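# Chapter 3: Small Goods and Their Makers

Most people own a few small sewn items – a coin purse, a pencil case, a makeup bag – and give them little thought. They cost less than a meal and last for years. For a student of retail, they are a useful place to start. The materials are simple, the steps are few, and every cost can be traced from the bolt of fabric to the store shelf.

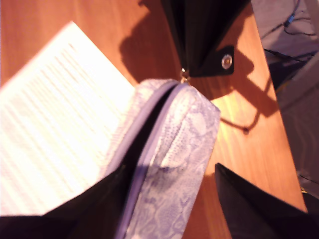
This chapter follows one product line from order to sale. Bellamy, a regional chain of gift stores, wanted a zippered pouch it could sell all year. It asked two suppliers for prices. Meletti offered a lined pouch with a metal zipper. Wellach offered an unlined one at a lower price and with a shorter wait.

The buyers at Bellamy had to weigh price against returns. A cheap pouch that splits at the seam comes back to the counter, and each return takes staff time. They chose Meletti and placed a first order of 1,057 pieces in March. The second order was for 1,355.

Printed patterns played a part in both orders. A plain fabric can stay on the shelf for several seasons. A print may sell faster at first, but stores often have to mark down what is left when tastes change. Animal prints fall somewhere in between. They have gone in and out of fashion many times, and a store that misses one wave can usually wait for the next.
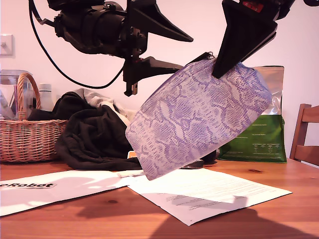 **Why do stores reorder in larger amounts than they first buy?**

A first order tests demand. Once a store has sales records, it can commit to more stock, and the supplier will often lower the price per piece.

Fabric is the largest single cost in a lined pouch. Cutting and sewing come next, followed by the zipper, packing and freight. The share taken by each depends on the size of the order. Setting up a cutting table takes the same time for 49 pieces as it does for a thousand, so small orders carry a heavy charge per piece.

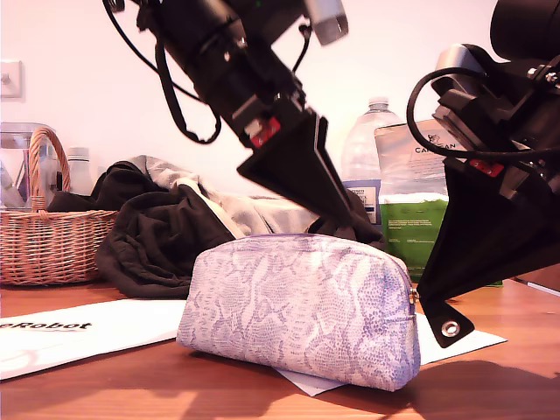

Page 49

Stores add their own costs on top. Rent, wages and lost stock all have to be covered by the gap between what the store pays and what the shopper pays. This gap is called the *markup*.

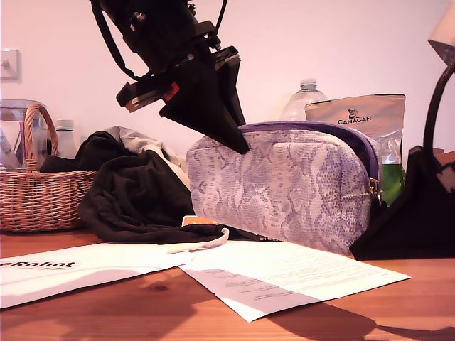 **What is the difference between markup and profit?**

Markup is the amount added to the purchase price. Profit is what remains of it after the store has paid its running costs.

Section 3.1 begins with the supplier's quote and shows how to read each line. Later sections deal with freight terms, store brands such as Bellamy's own Nudance label, and the handling of unsold goods. Bring a calculator to class for the exercises in Section 3.2.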